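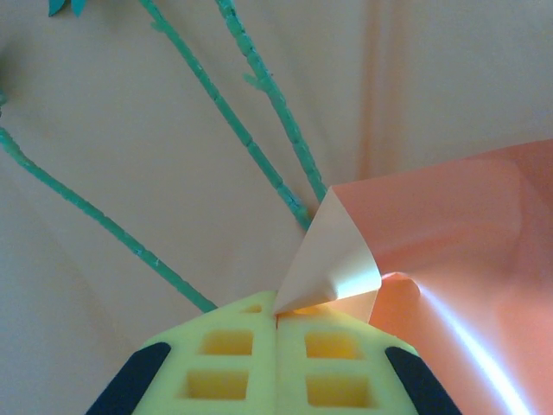
What is there to see at the Trullotwood robot open day, and is it worth taking the afternoon off for?

It depends how much you enjoy watching a machine do housework slowly. There are demonstrations all day, a talk you can skip, and tea in the foyer.

My sister-in-law has offered me a spare ticket for Tue 23 July. I went to a similar thing at Kovville in February and spent most of it looking at the back of a tall man's coat. I can cope with slow. I'd just like to know whether you get near the robots, and whether parking is the misery it looks on the map.

Jemness_regular

Went last year and had a better time than I'd expected. The car park holds around 800 and I still ended up on the grass verge. Bus 21 stops at the gate and nobody uses it, so use it. You queue for a wristband, then a second queue gets you into the hall, where they let people through in small groups, so tall men are less of a problem. The Baidoo stand had free pens. Mine has since leaked in a good jacket.

If you have a choice of slot, take one before lunch. By three the staff have given the same speech so often that the robots sound livelier.

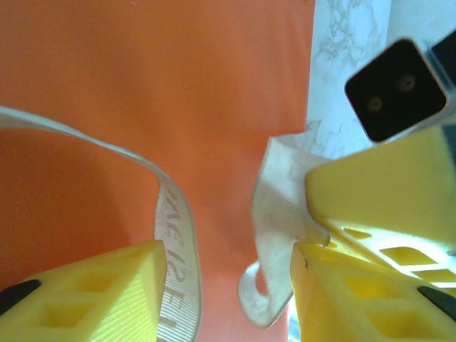
Handling cloth is the part I'd go for, having ironed for a family for most of my adult life. The staff will tell you that soft things are far harder for a machine than boxes or tins, and after ten minutes at the rope you believe them. A pair of blocky yellow fingers with square pockets in them, working on a bit of crumpled white fabric over an orange surface, is oddly gripping if you'll forgive the word. I found myself willing it on like a horse. My husband went to look for cake.

You can ask questions, and the young woman on our table answered mine properly, including the rude one about how much it cost (a lot).

oldmangle

Didn't go in. Ticket number 933, they were calling the low hundreds, and it was raining. The tea was fine. Take 2 pound coins for the locker, it doesn't give them back.

kettle_on_again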